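Workshop & Hobby Room > Benches and Storage
Thread: Board top for a big table, worth it or not?

gunnl_60
I'm finally redoing the table in my back room and I keep going in circles about the top. It's a big old thing, pushed up against the window, and the surface is wrecked from years of glue and coffee. I was going to sand it down, but my brother-in-law says just lay boards over it and stop fussing. Has anyone done that? My main worry is the seam. I can't get a single piece up the stairs, so there's going to be a join somewhere.

Second question while I'm here: what do you all keep your odds and ends in? I've got cables breeding in every drawer of this house.

Gunnlaugur

Ketosthorpe
Did mine in February. Go with the boards. Sanding a table that size is a miserable week and you'll be finding dust in your socks until summer.

For the seam, put it toward the back, away from where you sit. You never write on that part anyway. Mine ran right under my elbows the first time and I moved it after 11 days because it drove me nuts.

henk.w
Gonna disagree. A seam is a seam and it will collect crud wherever you put it. I used to pick solder bits out of mine with a sewing needle. If you can't get one piece upstairs, sand what you have and oil it, you'll be happier in the long run. Also boards lift at the corners when the sun hits them, and you said window.

Ketosthorpe
Mine hasn't lifted, Henk. Screwed down from underneath, done.

henk.w
Give it a summer.

solveig_n
Hi! We've got pretty much the same thing, big table, boards on top, right up to the window, and I love it. The light is so good in there in the morning that I end up doing half my paperwork at it (and then leaving it there, but that's another thread). Ours is a beige-gray color and I'd pick it again, it doesn't glare the way my old white desk did. The seam runs across the far part, like Ketosthorpe says. You can judge for yourself:

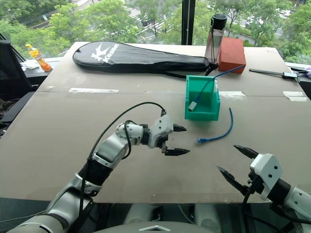 The table, with the green bin I keep going on about

As for the odds and ends, open bins with a low front! I had lidded boxes before and I never once put a lid back on. With these I just reach in. The network cable gets tossed in there, plug end down, and okay, the rest of it hangs out over the back, so I'm not winning any prizes for neatness. But I know where it is – that was never true when we had the drawer.

gunnl_60
Oh that's a nice color. And the seam is a lot thinner than I was picturing. I had a canyon in my head.

Do you do anything to fill it, or just butt the boards together?

solveig_n
Ours are just pushed up tight. I run a dry brush along it when I remember to, maybe once a month. I wouldn't fill it, my sister filled hers and the filler cracked and looked worse than the gap did.

Gondance
Seconding the low front bins. I have 6 of them along the wall in my sewing room. One tip, put a label on every single one the day you bring it home, or they all turn into "misc".

Langat
Cable hanging out over the back would make me twitch, sorry Solveig. Coil it, one of those hook and loop strips, in the bin. Takes ten seconds. I did every cable in the house that way one rainy afternoon and I haven't had a tangle since.

solveig_n
Ha, you sound like my husband. I have a pack of 100 of those strips. Guess where they are. In the drawer.

geert_s
Langat is right about coiling, but don't wind them tight! Big loose loops. I ruined a good long one by wrapping it around my hand like a garden hose and it never lay flat again.

Stijn VdB
Back to the table for a second. Gunnlaugur, how thick is the old top? If it's sagging in the middle at all, the boards will follow it and your seam will open up. Lay a long straight edge across before you buy anything.

gunnl_60
Good call, just went and checked with a level. Dips a little near the left leg, otherwise fine. I can shim that, right?

Stijn VdB
Yep. Shim the leg first though, it might be the floor.

henk.w
It's always the floor in those old houses. Still say oil it.

gunnl_60
Noted, Henk. Going with the boards, seam at the back. And I'm getting a couple of bins, any color but green so my wife doesn't mix them up with her garden stuff. Will post when the top is on.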